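Início | Tempo | Mar | Avisos | Arquivo | Contactos

Este site utiliza cookies. Ao continuar a navegar, aceita a sua utilização.

3 de agosto de 2023 – Redação do boletim Zolier

Tempestade Flurko perde força antes de chegar à costa

A tempestade tropical Flurko enfraqueceu durante a noite e deverá passar ao largo da ilha de Cù na madrugada de sábado. Os modelos de ontem punham o centro em cima do porto. Os desta manhã desviam-no para norte, com ventos mais fracos e menos chuva do que se esperava.

O aviso laranja mantém-se para a navegação. As duas ligações diárias de barco a Fatance estão suspensas até nova informação e quem tem bilhete pode trocá-lo sem custos na bilheteira do cais.

Em terra, o maior problema continua a ser a ribeira. O leito ainda tem pedras e troncos da cheia de fevereiro, quando a estação de Fatance registou 366 mm de chuva em 2 dias e cerca de 3.000 casas ficaram sem luz. A limpeza só foi feita até à ponte velha. 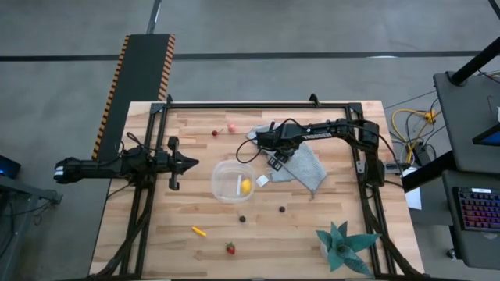 Quem mora abaixo da ponte deve tirar os carros da margem até sexta à noite. O parque do mercado fica aberto e é gratuito durante o fim de semana – a entrada faz-se pela rua de trás.

O próximo ponto de situação segue por correio eletrónico amanhã às 18h, para os 3.620 assinantes do boletim. Se a trajetória mudar antes disso, enviamos um aviso à parte.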